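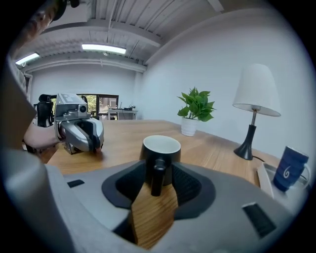

How long does tea stay hot enough to enjoy in a shared office? Roughly 5 minutes, going by the Grikby diaries.

**3.2 Mugs and breaks**

We asked 600 staff to log every hot drink in April. Most poured, sat down, forgot it. Reheating was common – three sites had a line at the microwave. Dark mugs (Figure 1, black with a white interior) were not logged seperately. Matei and Klinhom coded the diaries; disagreements went to Panyasiri. Yusof site left out, forms came back late.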